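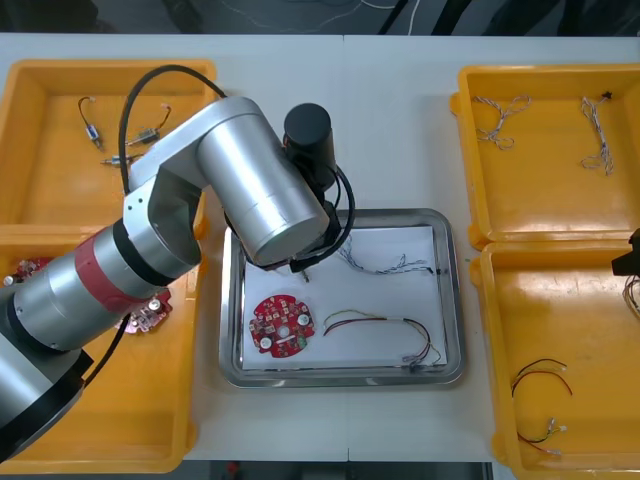

## 托盘、白纸和四个黄盒子

十二月基本都花在整理零件上了。起因是搬家,从 Esstead 搬到 Grivstead,路程不远,东西不少。书和衣服两天就归位了,剩下的全是电子零件:饼干盒里的,信封里的,还有一个鞋盒,盖子上写着“待查”,里面的东西我自己也认不全。

以前我整理零件的办法是全倒在桌上,再一样一样往回装。小接头滚到键盘底下,螺丝掉到地上,最后总有一小堆归不了类,又扫回原来的盒子。这次换了个办法,桌子中间放一个不锈钢托盘,里面铺白纸,托盘左右各放两个黄色塑料盒。正在看的放托盘里,看完的进盒子。

托盘是在一家叫 Picard 的厨具店买的,长方形,圆角,边沿翻起来一圈。本来想买搪瓷的,店里只剩大号,放不下,就拿了不锈钢。缺点是反光,晚上开台灯时边沿晃眼,把灯往旁边挪一点就好。

铺纸是 Perrine Millet 教我的。她修了很多年收音机,工作台上永远有一张白纸,脏了就换。我一开始嫌费纸,后来发现用处很多:掉下来的焊锡渣看得见,可以直接在纸上写字,收工时连纸带渣一起卷走。我用的是打印纸,一张铺进去还露出一圈底,无所谓。

## 红色那块板

托盘里的红色圆板是从“待查”鞋盒里翻出来的。边缘不规则,一圈像花边一样凹凹凸凸,中间有个孔,孔的左右各有一个白色的圆形元件。我对着它想了好一会儿,不记得是从什么东西上拆的,也可能是别人送的。网上按颜色和形状搜,搜出来的大多是圣诞灯饰,都对不上。

暂时的处理是给它单独装一个自封袋,标签写“红圆板,来源不明”。袋子里再塞一张小纸条,画了背面的样子,下次不用再拆开翻过来看。

这类东西我给自己定了期限,放一年还想不起用途,就送给 Grivstead 的一个二手零件摊。摊主什么都收,给钱很少,有时候给一把热缩管。

## 线束最麻烦

占地方的一直是线。板子可以竖着插,元件可以装小袋,线束怎么放都会缠到一起。

托盘里放着两束。粗一点的有红、黑、黄、白几种颜色,末端是白色小接头。细一点的是蓝白双绞,一头是黑色小接头。两束都先摊开看,再决定去哪里。

现在的规矩是这样:

- 先按接头分,再按颜色分。以前反过来,结果找一根能插上的线要翻三个袋子。
- 双绞的保持双绞,不拆开。
- 顺着线本来的弯绕成圈,用纸胶带缠一道,胶带上写接头类型。不用扎带,扎带要剪,剪的时候我伤过线皮。
- 接头缺针的,当场剪掉接头,线留着。
- 长度不到一拃的短线全部进一个袋子,不再细分。

接头类型我认得不全。有一本 Pristum 的旧目录,纸质的,搬家时差点扔了,后面几页是接头的一比一线图,把实物往纸上一搁就能对。目录缺了封底,不影响用。对不上的用卡尺量间距,写在胶带上,以后再说。

## 盒子怎么分

黄盒子是敞口的,手伸进去方便。买之前纠结过要不要带盖的,最后没要。带盖的我试过,盖子拿下来没地方放,后来就一直敞着,等于没有。

左上角的盒子放带引线的圆柱形小元件,里面有三个,都接着线,其中一个的线是橘红色的,卷着。这种东西最怕往一起堆,引线互相勾,拿一个带起来一串。所以这个盒子我宁愿空一点,满了就先装袋再接着分。

其余三个盒子的内容每天会变,看当天倒出来的是哪一包。我试过给盒子贴固定标签,贴了一个星期就撕了。今天要分线,明天要分板子,固定标签反而碍事。现在用便利贴,写完贴在桌面上靠近盒子的地方,收工揭掉。

真正的长期存放在柜子里,用的是抽屉式的小格子。桌上这四个只是中转,晚上睡觉前尽量清空。做不到的时候也有,那就盖一块布防灰。

## 数目

我有个表格,以前断断续续记,这次补齐了。全部登记完是 2,758 件,电阻电容这类按袋里的个数算进去,占了近 2,000 件。线束和带线的元件加起来 321 件,比我想的多,里面大概有一半我这辈子都用不上。

表格只有四栏:名称、数量、位置、备注。之前做过一个十几栏的版本,有购买日期、价格、参数,填到第三页就停了。四栏的能坚持下来。位置那一栏写柜子第几列第几行,比如“C-4”,手机上搜一下就找得到。备注栏大部分空着,少数写着“测过,好的”或者“一只脚歪”。

## 还没解决的

电池。旧设备里拆出来的扣式电池有一小罐,有的还有电,有的没有,现在两极贴了胶带放着,等着拿去回收点。回收点上午才开门,我总是起不来。

说明书。纸质的攒了一摞,有几份是孤本,想扫描,还没动手。

还有一袋外壳,塑料的,各种颜色,没有一个能和板子配上。Perrine 说让我留着,她要来挑。她上次说要来是搬家之前。

白纸快用完了,明天去买一包。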